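Sullivari Support Portal
Ticket: Right hand lets bottles slip, left finger catches on film
Site: Wallivholm, lounge cell
Opened by: Shahla Farahani
Assigned to: Zachary Fehr
Status: Monitoring

Shahla Farahani, 9:40 AM
Two faults on the lounge cell since the February update. The right hand closes on a water bottle and the grip force reading drops partway through the lift. The controller then stops the arm with a low grip warning. Separately, we get false contact readings on a fingertip when the arm works near plastic bags. I have restarted the controller and run the hand self-test. The self-test passes on both sides.

Zachary Fehr, 10:15 AM
Please send the grip log for the right hand and tell me which profile is loaded. Also check the fingertip for film or grit in the small slots. Power the arm down first.

Shahla Farahani, 11:05 AM
Profile is Nundimley 2. Log is uploaded. Pictures from the cell are below.

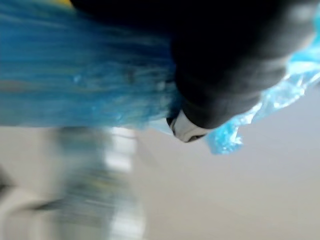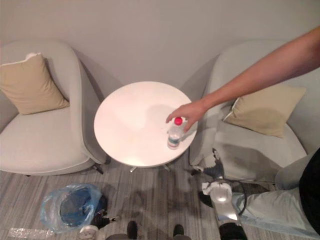
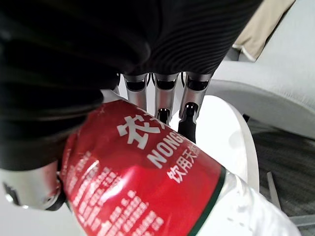
Ahmadpour Service Notes, Issue 18

Zachary Fehr, 11:50 AM
Thanks. The issue of the service notes linked above covers the grip profile problem. The February update puts the force ramp back to its default of 200 ms. On a bottle that is too quick. The wall of the bottle gives, the hand reads the change as a finished grip, and the motors back off.

Please do the following:
Stop the cell and lock out arm power.
Wipe the fingertips with a dry lint-free cloth. No alcohol on the black pads.
Check the slots on the light-colored fingertip with a flashlight. Pull out any film with plastic tweezers.
Restore arm power and open the hand settings page.
Load the saved profile from before the update and confirm that the ramp value changes.
Zero the contact sensors with both hands open and nothing near them.
Run the bottle pick at low speed.

Keep hands and legs out of reach of the arms when power is back on. Put the bottle on the table before you enable them.

Shahla Farahani, 1:30 PM
Done through the sensor zero. The old profile would not load the first time. The page gave a version error. I exported it, saved it again under a new name and it loaded.

Zachary Fehr, 1:45 PM
That error is known. Saving under a new name is the right fix. Leave the old copy in place for now.

Shahla Farahani, 3:20 PM
Low speed picks ran with no grip warning. I still got one false contact reading when the arm passed over a bag. Can I raise the contact threshold?

Zachary Fehr, 3:35 PM
Raise it one step on that finger only and leave the others alone. If the reading comes back, send me the contact log and I will ship a replacement fingertip. Ticket stays open until you have run a full shift at normal speed.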